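Paid taste panel: canned drinks, evening sessions

Parumer is looking for adults to taste canned drinks at our test kitchen in Zosdale. The sessions run through January and are open to people with no tasting background. You will try small servings, rate them on a short form, and answer a few questions about the can itself: how the tab lifts, how the opening pours, and whether you can read the lettering without turning it.

The panel is run by Mi-kyung Ma. Each session lasts 75 minutes and starts at 6 p.m. You may sign up for up to 2 sessions.
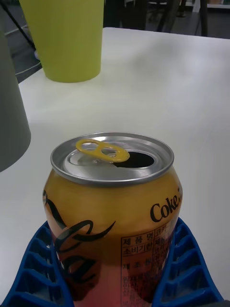
Pay is by gift card, handed out when you leave. If you have to stop early for any reason, tell the person at the desk and you will be paid for the part you finished. We do not cover parking, but the lot behind the Bollach building is free after 5:30 p.m.

All the drinks in this round are nonalcoholic. Some contain caffeine, fruit juice or artificial sweeteners. The full ingredient list is sent to you before you confirm your place, so please read it and write back if anything on it is a problem. We can't swap drinks on the night.

You can take part if you:
are 18 or older
have no allergy to citrus, stone fruit or food dyes
can tell colors apart, as the servings are identified by cup color and carry no names
do not work for a drinks company or an ad agency
have not been on a Parumer panel in the last 11 months

Please don't smoke, chew gum or drink coffee in the hour before you arrive. Skip perfume and strong hand cream that day. Plain crackers and water are on hand between servings – use as much of either as you like. 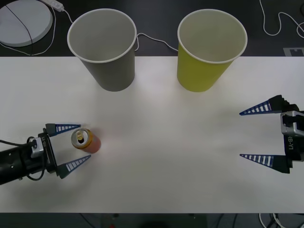 Serving and cups

Drinks are poured from the can into paper cups, one color to a drink. The gray cup is always tasted first, then the yellow-green one. Fill in the form for the first before you pick up the second, and don't go back to change a score. A full serving is 200 ml, and you don't have to finish it. For the last part you get an unopened can to open and drink from directly.

How to apply

Write to Mahmoud Abdelaziz at the Parumer front desk, or fill in the card at the Seok counter on the ground floor. Give your name, age, a phone number and the evenings you can't make. We keep a list of nearly 600 people and draw from it for each round, so you may not hear back right away. If you are not picked this time, your details stay on the list unless you ask us to take them off.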